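Student Field Trip Safety Checklist – Brimero Lava Trail
Checked by: Sulastri Raju
Date: 09/03/2025
Group: Earth science club, with trip leader Crisanto Umali

1. Helmets – OK. Two chin straps were too long, I have shortened them.

2. Gloves – OK. Please keep them on also when sitting down. The rock cuts the hand very easily.

3. Boots – NOT OK for one student. The sole is opening at the heel. Azlan Khoo will lend a pair.

4. Gas masks – six in the box, all filters are inside the date. Store them in the sealed bag.

5. Drinking water – OK. Four liters for each person, no exceptions for the short route.
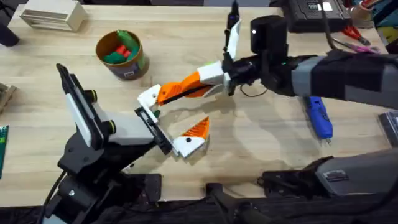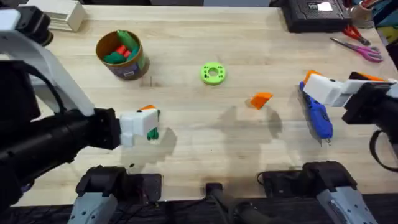

Two robot arms at a light wooden table, both pictures.

6. Radio – channel test made with the base at Skitell. Voice was clear until the second ridge, then weak. Comment: Melati Purba should stay on the ridge to pass the messages.

7. Trail markers – marker 571 is leaning and hard to see from the north. To be fixed before the group walks there.

8. Ground near the steam vents – keep behind the rope. I moved the rope farther back, the crust sounded hollow under my stick.

9. First aid kit – bandages OK, eye wash missing. Fikri Rahman is buying it.

10. Weather and gas report – to be read aloud each morning before leaving the camp. If the wind turns toward the trail, we do not start.

Result: pass with corrections. Items 3, 7 and 9 stay open until I sign again.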